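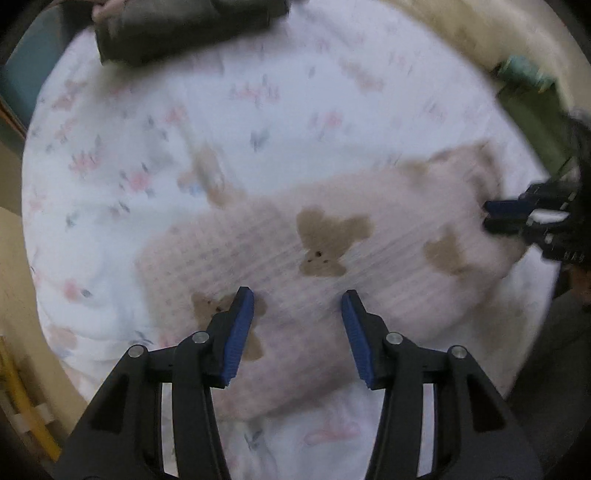
Posted July 20, 2025, by Sólveig Hjaltadóttir
11 comments · 32 shares

Notes for my Zidari members' talk. A few people wanted them, so I've tidied up the spelling and left the rest alone. Bits in brackets are reminders to me.

Opening

Hello, thanks for coming up all those stairs. I'm Sólveig, I have the bench next to the drill press, and if you've been in on a weekday evening you've probably heard me swearing at a baby blanket. I want to talk about Wadik, my pair of hand-held grippers, and mostly about the fingers, as that's where all the time went.

(Pass the spare pair round now. Ask for it back before the break!)

So the plan. I want a robot arm at home that can fold small laundry. The arm is called Suden and it lives on my kitchen worktop, and tonight you get five minutes of Suden at most. What I've been doing since November is the step before: I hold the grippers myself, one in each hand, a small camera sits on each one, and I do the folding with them. The recordings are what the arm will learn from. If the gripper can't hold a cloth when I'm driving it with my own wrist and my own eyes, the arm has no chance at all, so it's a very cheap way of finding out that your fingers are rubbish.

Mine were rubbish for a long time.

The fingers

(Hold one up. Turn it so the back rows see the side.)

We're on version 14. Black plastic, printed on the big printer downstairs, two fingers to a gripper, and the sides are open, with cut-outs. The first few were solid and I was very proud of them. They were heavy, they took all night to print, and when you squeezed something they just sat there like a pair of tent pegs. Mikkel Skov picked one up off my bench, tried to bend it, put it down again and said "well, you could prop a window open with it." He was right and I was cross for a week.

Once I cut the sides out, the fingers started to give a bit. That little bit of give matters so much with cloth. You come down on the table, the tips land slightly wrong because your hand is always slightly wrong, and the finger takes up the difference.

Screws: round heads, silver, nothing clever. I tried printed clips for three versions because I liked the idea of no tools. Don't do printed clips. They're lovely on day one and then one pings off under the fridge. Screws also mean I can swap a finger in a couple of minutes, and I've kept the heads facing out where I can get at them. Version nine had them facing in. I'd rather not discuss version nine.

The pads

Everybody asks about the blue. It's blue because that was the reel of soft filament somebody had left on the shelf with "take me" written on it. (If it was yours, thank you, I owe you a coffee.)

The ridges were on purpose though. A smooth soft pad is great on a mug. On thin cotton it slides, or it sticks and then lets go all at once and your cloth is on the floor. I tried sandpaper – grips beautifully, also eats the fabric. I tried a bit of rubber glove, which Njål Sjöberg suggested, and to be fair to Njål that got me through most of the winter, but the glue never held. Ridges running across the pad work best of anything so far. They catch the weave a little, and you can pinch just the one layer if you come in at a shallow angle.

The one layer thing is the hard part. Cloth on top of cloth is horrible! On my nice bare bench I could pick up a corner nine times out of ten. Then I put the cloth on a blanket, the way it would be in any normal house, and I picked up the blanket as well. Every time, for days.

What we practise on

My main test piece is the pale beige-pink one with the little checks and the brown teddy bears. It's very thin and the edges never lie straight, so it's a good bully of a cloth. It goes on the white blanket with the pastel print on it, bunnies and bows and so on. Yes, they are both my daughter's. She has been told it's for science and would like a cut of the money.

The bears turned out handier than I expected, as they give me landmarks. When I watch a recording back I can say "I went in with the left finger down by the bear and let go too early" and I know where I was on the cloth. With a plain cloth I'd be staring at a beige lake. If you're picking something to start with, pick something with a pattern you can talk about.

The other gripper comes in from the side and pinches a corner, the first one works across the middle, and then you're into the fold. It took me ages to stop crossing my wrists. (Do the wrist thing. People laughed at the wrist thing in rehearsal.)

Sharpness: the camera moves with my hand, so the fingers stay fairly crisp in the recordings and the cloth smears whenever I hurry. I cured some of that with a brighter lamp and the rest by slowing down. Preben Laxdal, who folds far better than I do and knows it, records at half my speed and his are nearly all usable.

What it cost

I kept the receipts for once. Everything so far, both grippers, the cameras, the screws, the lamp and all the bad fingers, comes to 4,000 kroner. That doesn't include Suden, which I bought second-hand and am not ready to add up. Cameras were the biggest chunk. The plastic is hardly anything, even with my habits.

We have 668 recordings between us. I throw out the ones where I dropped a gripper or the phone rang, but I keep the fumbles where I missed the corner and went back for it. Grímur Stougaard talked me into that and I'm fairly sure he's right, ask me again when the arm has tried it.

Still annoying me

The trigger. My hand cramps after 4 goes with the stiff spring, and the soft spring doesn't open the fingers properly. If anyone has a drawer of odd springs, please come and find me.

Pads peeling at the tip. I've been screwing them on from behind and that helps, but the very end still lifts.

Thick dark things. I've got a dark grey cloth in the pile and once it bunches up I can't make out the folds in the recording at all. More light helps a bit. I might just move on to socks.

Cable on the left gripper. It's taped to my sleeve. It'll stay taped to my sleeve until somebody shows me something better.

If there's time

Let people have a go. Blanket down first, then the bear cloth, grippers handed over with the fingers open. Tell them to go in low and not to squeeze until both tips are touching the cloth. Karam, the folding game we play on Fridays, has the same rules as always: one fold, corner to corner, and you can't use your real fingers, Mikkel.

The finger files are on the shared drive in the Wadik folder. Take version 14. Version 12 is in there too for anyone with a smaller printer, but you'll need to make the screw holes a touch bigger yourself.

11 comments · Share this post
© Zidari members' workshop · Contact us · Back to top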